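The Last Bus to Pralden

My mother kept the bus money in a tin, and on the morning I left she gave me the whole tin. "Three hundred," she said. "Do not count it in the street."

I promised. Then we sat at the table and did not speak.
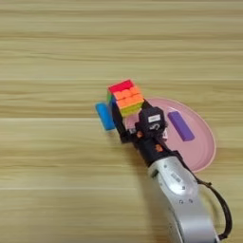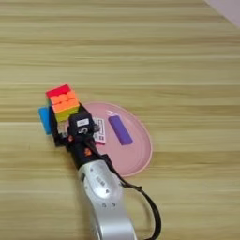

Keabetswe Oosthuizen
Contributing writer

The bus came early. The driver was Mr Khokhar, who had taught me to swim, and he looked at my bag and then at my shoes.

"Pralden is cold in March," he said.

"I have a coat."

He drove slowly past our house — twice, I think, although the road goes only once. My mother stood at the gate with her hand up. I held the tin on my knees until it was dark.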